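Vulleck (bin-picking cell)

Vulleck is a robotic bin-picking cell operated by the Clitex workshop. It was assembled by technician Relu Gavrilă and is used to test grasping routines on simple rectangular blocks. The cell is built on a KUKA arm with a metal gripper, which picks parts from a gray sheet-metal bin.

Setup

The position of the bin is taught to the controller by touching the gripper to 3 points on the rim. The bin is held in place with a bar clamp — a shift of more than 2 millimeters means the points must be taught again. Red and green blocks are then laid on the bin floor at mixed angles, and the arm is run at reduced speed for the first cycle.
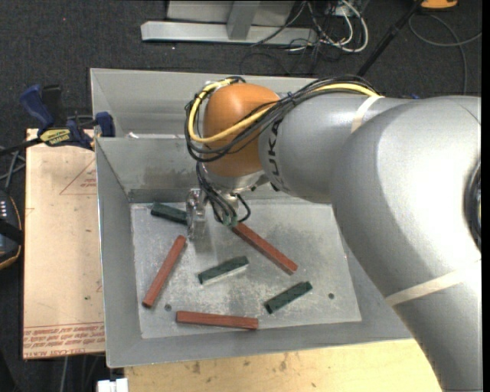 Cables for the gripper run along the forearm and over the wrist joint. They are left with enough slack for the wrist to turn fully in both directions. Early versions of the cell used a tighter routing, which pulled on the connectors at the flange and caused signal faults. The routing was changed in July, after a fault stopped a run at cycle 174.

Maintenance

The gripper fingers are checked for wear before each run and replaced in pairs. Cable ties and tape are inspected every 6 weeks, and the bin floor is wiped down at the same time. Fault records are kept in a log program called Gerent.

The current maintenance sheet is dated 15 September 2021. It replaced an earlier one written for Voicu, a smaller cell at the same workshop that used a suction cup.

See also
Bin picking
End effector
Robot calibration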